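An afternoon in the basement at Okberg, where the simulated arm does its homework
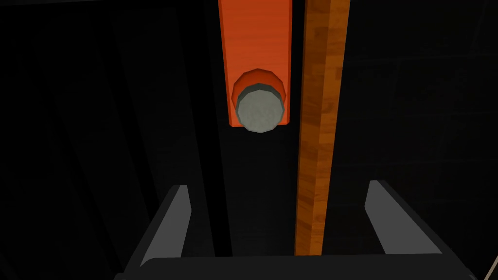 Nothing in it has any weight, a visitor at the back complained before the talk had properly started, and so how could anyone call it practice? The engineer giving the demonstration had clearly met this one before. She put down her tea.

"It has whatever weight we give it," she said. "We got one wrong in January and the arm spent a whole night failing to lift a plank that weighed as much as a van. It was very patient. Much more patient than I was in the morning."

This was the open day at Buvside, a small firm that occupies the lower floor of the Okberg building and teaches robot arms to handle things. The real arm was upstairs behind a rope, waving at children. I had gone down instead, drawn by a paper sign with an arrow and the word SIMULATOR, and by the fact that the biscuits were down there too.

The engineer asked me to leave her name out, on the grounds that her mother reads everything and would ring. She has been at Buvside for 5 years. Her job, as she describes it, is "making rooms that don't exist and then being annoyed by them".

The software is called Jandumix, and it is built in the house. It draws the objects, works out what ought to happen when a gripper touches them, and then does it again with something slightly changed. On the afternoon I was there it had been set to run 820 attempts at getting hold of things and moving them, with a fresh arrangement each time. I asked whether she watched them all.

"God, no. I watch the odd ones. If the gripper goes straight through a solid object, I like to be told."

Does that happen?

"It did on the morning your lot were first invited. We moved the date."

The view on the big monitor looks down past the two fingers, as if you were the wrist. It is a strange place to be. Several visitors leaned to one side to see round the gripper, and I did it too, twice. Everything is lit like a cellar, and the wood grain is much nicer than it needs to be. I said so.

"Somebody here enjoys wood," she said. "I asked for a brown stick and got something you could put in a dining room. The grey stuff looks like a garden centre, I do know that. But the arm has to cope with patterns, so I've stopped arguing."

She is less relaxed about shapes. Anything round has to be made out of flat bits, and the fewer flat bits there are, the faster it all runs. "So our circles have corners. You make your peace with it. A child told me this morning that it looked like his dad's old games, and his dad was standing right there, poor man."

The visitor at the back had another go. What happened, he wanted to know, when the real thing didn't behave like the drawing?

"Then we change the drawing," she said. "The real thing isn't going to change."

Most of the afternoon's questions were about jobs, and she answered those without hurrying. Buvside's main customer is Onuoha, which runs a warehouse full of awkward returned goods, and the arm is meant to help with the sorting. Last month's test there covered 368 items. The arm managed 190 of them without a person stepping in. I wrote this down and she watched me write it.

"You'll say that's barely more than half."

I said it was barely more than half.

"It was a mixed load. There were beanbags." She thought about it. "I'd like you to put in the beanbags."

By four o'clock the biscuits had gone and so had most of the public. A woman in a cycling helmet asked if the simulator ever got bored, and was told that it was the only one in the building who didn't. Upstairs the real arm had stopped waving, having been switched off for its own good after a scarf got too close. The engineer went to the keyboard, checked a number I wasn't shown, and set Jandumix going again for the evening.

I asked what she would be simulating next.

"Beanbags," she said, and went to look for her coat.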